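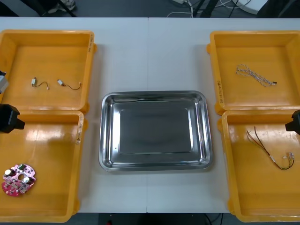
Figure 3.1 Yellow plastic bins and a stainless steel tray on a white tabletop.

Chapter 3
Underwater Gliders and Buoyancy Control

3.1 Introduction

An underwater glider is a vehicle that travels through the sea without a propeller. It changes its buoyancy by a small amount, sinks or rises as a result, and uses fixed wings to turn part of that vertical motion into forward motion. The path seen from the side is a sawtooth. Speed is low, but the energy cost per mile is also low, and a glider can stay at sea for months on one set of batteries.

Chapter 2 dealt with powered vehicles, in which the motor runs for the whole mission. In a glider the main pump runs only near the top and bottom of each dive. Between these points the largest loads are the sensors and the navigation computer.

3.2 The Buoyancy Engine

Most gliders move oil between a tank inside the pressure hull and a flexible bladder outside it. The mass of the vehicle stays the same while its volume changes. When oil enters the bladder, the vehicle displaces more seawater and rises. When oil returns to the tank, it sinks.

The work done by the pump depends on the volume moved and the outside pressure. Pumping at the bottom of a deep dive therefore takes far more energy than pumping the same volume near the surface. Pump efficiency must be measured at the working depth, and values taken on the bench should not be used in its place.

3.3 Data Used in This Chapter

The worked problems use records from the Trekau, a glider deployed off Skukthorpe in October. The mission log holds 2409 dive cycles, of which 1629 reached the planned depth. The hull is 59 inches long without the antenna. A second vehicle, the Mallet, has the same hull and a smaller bladder, and is used for comparison in Section 3.6. Both carry the Vutetti depth sensor described in Chapter 2.

Terms to know before reading on: displacement, trim, glide angle, ballast, pressure hull.

3.4 Forces in Steady Glide

In steady glide the vehicle does not accelerate. Net buoyancy, lift and drag add to zero. Take the glide angle as the angle between the path and the horizontal. Its tangent is then equal to the ratio of drag to lift.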